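# Two hours at the Wurnholm spring fair

We came for the plants and the cheese, in that order, and left with a doormat. The fair fills the old market hall at Wurnholm every March, and this year it had spread into the yard and up the stairs. There were tables everywhere, and somebody had a use for every one of them.
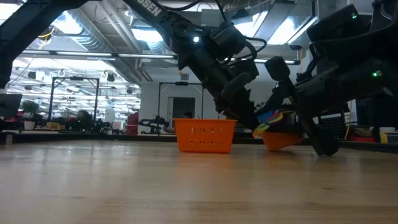
A reader in Vustby writes that I was unfair to the cheese last year and should go back before noon, when the good stuff is still out. I did as I was told. By 11 the queue for the Messina stall had reached the toilets, and the aged goat was gone. What remained was mild, pale and very well labelled.

Plants were better. The fair claims 3000 visitors, and I think I met most of them in the narrow bit between the hellebores and the tomato seedlings. Prices were fair, apart from an olive tree at 400 that looked as tired as I felt. It had a small sign asking people not to touch it - I have never been less tempted.

Upstairs, Bonitz were selling doormats with a talk attached. The talk covers bristles, drainage and the decline of the porch. I sat down for the chair and stayed to the end, which is how they get you.

Parking is in the field behind the hall. Bring boots, and coins for the gate. The soup runs out at 2.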